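4. Results: What the Listings Promise

The previous section described how the listings were gathered from the Heitmann archive of program guides, a collection that had been sorted, at some point in its life, by someone with strong feelings about the letter P. After duplicates were removed we had 1,888 episode blurbs from 12 travel and nature series. Every blurb was read twice by two coders, who disagreed mostly about the word "remote." One held that a place with a car rental desk cannot be remote. The other had visited such a place and wished to appeal.
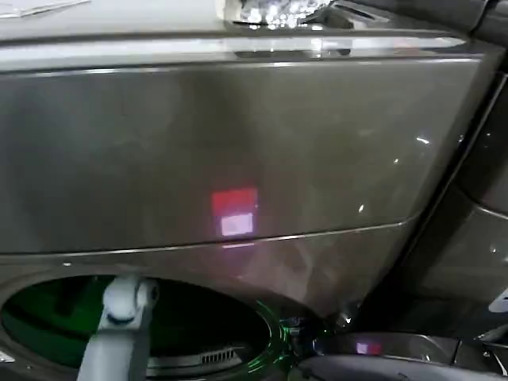 TELEVISION AND SCREEN STUDIES

4.1 The crossroads problem

The most common claim in the sample is that a place is about to change. Islands are changing, so are villages, and in one Ponside listing a bus route is said to be "facing an uncertain future," as bus routes generally are. We coded a blurb as a change blurb when it named a place and put that place under some kind of threat, whether or not the threat was spelled out. Often it was left blank. Viewers were told that time was running out and were trusted to work out for whom.

Change blurbs cluster at the start of a season. By the middle episodes the language relaxes and the presenter is allowed to eat something. The final episode tends to return to the threat, usually with a boat. This pattern held for both of the long-running Ponside series and broke down for the shorter ones, where there was no middle to relax in.

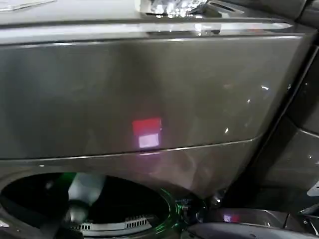
J. Carkeck
Lecturer in Television Studies

4.2 Who is doing the looking

Blurbs name the presenter far more readily than they name the people the presenter meets. Locals appear as "a fisherman," "the last weaver," or simply "characters," a word that, as far as we could find, has never been applied to a presenter. The exception is the Fladetti series, whose early listings gave the first names of guides, cooks and drivers and sometimes forgot to mention the host at all. Later seasons corrected this. The host's name moved to the front of the sentence and the driver went back to being a driver.

We had expected the change to follow a new broadcaster. It came earlier, in the season when the listings were shortened to fit the on-screen guide. When a blurb loses a third of its words, the adjectives survive and the cook does not. A guide who had been named in 5 consecutive listings disappears from the sixth, although he is plainly in the episode, holding the map.

Figure 5. Front-loading washing machine with the door open.

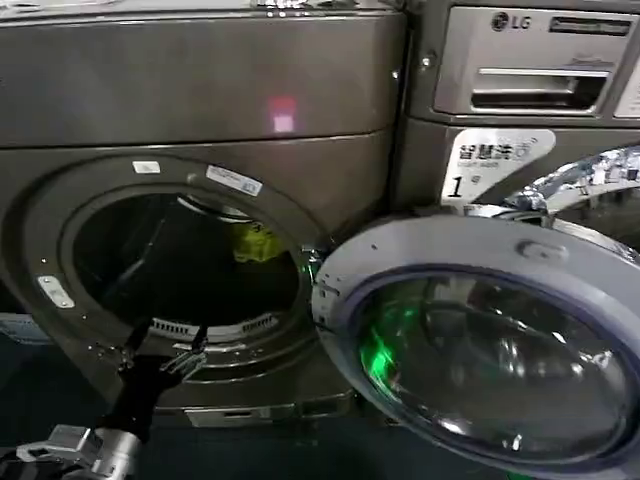 Length alone does not explain everything, however. The longest blurbs in the sample, which come from press packs and can run to several paragraphs, have plenty of room for cooks. They spend it on the host's earlier awards. One opens with a full paragraph on the host's curiosity, described as restless, boundless and lifelong, before admitting that the episode is about sheep.

4.3 Stunning

We kept a separate count for "stunning," partly out of scholarly interest and partly to stay awake. The word is attached to coastlines, mountains, wildlife, revelations and a parking structure. It rarely appears twice in one blurb, and when it would have, the second one becomes "breathtaking." We take this as evidence of editing.

A more useful finding is that the word drops away when the episode has a real subject. Listings that mention a court case, a harvest or a closing school hardly use it. Listings that mention only a region use it freely. A reader in a hurry could treat it as a sign that the writer had not been sent the episode, and in our sample would seldom be wrong.
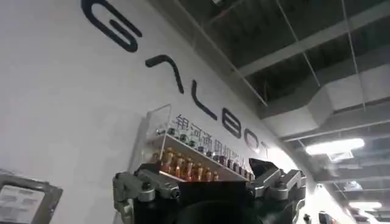 There are limits to all this. A blurb is written by one office, trimmed by another and read, if at all, by a person looking for the baseball. We did not watch every episode, and for most of the 12 series no complete run survives. Where we could compare listing and program, as with the August repeats of the Fladetti series, the two matched in location every time and in subject somewhat less often. Section 5 takes up those repeats and asks why the sheep were cut.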